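From: Irfan Setiawan
To: wimthorpe-allotments
Date: 2024-04-27
Subject: Re: [wimthorpe] Water line and the May shutoff

Thanks for the replies so far. I'm answering on the list so that everyone sees the same thing. My notes on the water line come after the pictures.

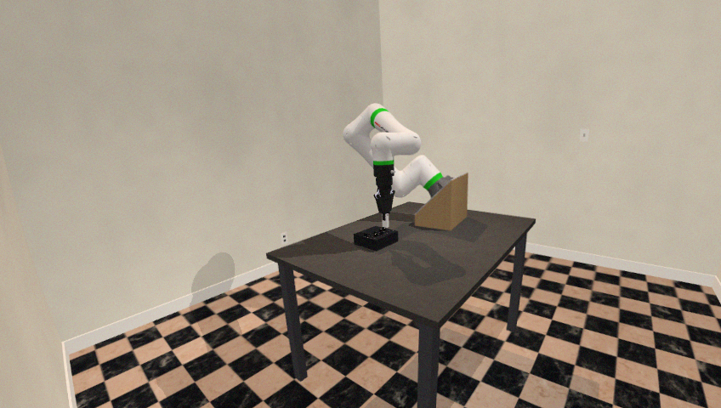
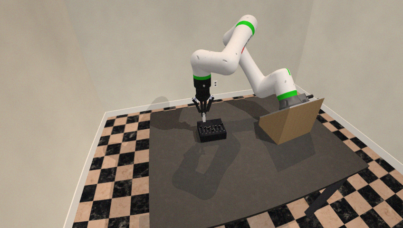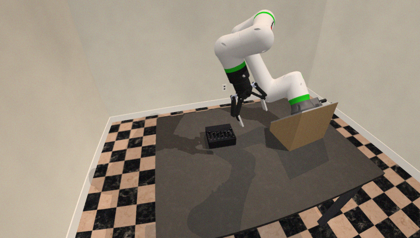 White arm over the dark table, three renderings.

The shutoff first. The main valve at the Chong Street gate will be closed for two days in the second week of May while the old pipe is dug out between the gate and the tool shed. I don't have the exact days yet. The contractor is waiting on a fitting and will call me when it comes in. I'll post here and put a note on the gate.

On the question about the tank, I'm quoting the earlier message because it got several things right:

> The tank holds 3,000 liters when full but I have never seen it
> full. The float sticks at a bit over half. If we are going two
> days with no main then somebody should free the float first
> and let it fill overnight. Also the tap on the north side drips
> and I don't see the point of filling a tank that leaks. Has the
> price for the pipe changed? Last I heard it was going to be
> 719 and that was before the trench got longer.

The float is free now. I took the arm off and cleaned it, and there was a lot of scale on the pin. I also put a new washer in the north tap. It still weeps a little if you don't turn it hard, so please turn it hard.

The price is still 719. That covers pipe, the two valves and the digging. The longer trench adds labor, but we are doing the backfill ourselves and he took that off the bill. If he finds the old pipe runs under the shed floor — the 1980s drawing shows it both ways — he will stop and ask before doing anything.

There are 44 plots on the line. If everyone waters as usual from the tank it will be empty by the first evening. Please water well the day before, then use cans only and leave the hoses off. Anyone with seedlings under cover should come first. Plots along the Uven Lane fence have their own rain barrels, and I'd ask those people to leave the tank alone.

I need five people for the backfill. It's about three hours of work, and the soil there is heavy clay. Bring a shovel and gloves. We have two wheelbarrows, one with a slow puncture.

A smaller item. Somebody left a bag of Livex pellets open in the shed and mice got into it. I swept up what I could and put the rest in the metal bin with the lid. If it's yours, that's where it is. Please keep anything like that in the bin from now on.

The squash seedlings on the bench by the door are free to anyone who wants them. The labels washed off, but I think most are butternut and a few are the round green kind.

The gate code stays the same until the work is done. I'll change it after that and send the new one to each of you separately, so please don't post it on the list.

Irfan
Plot 12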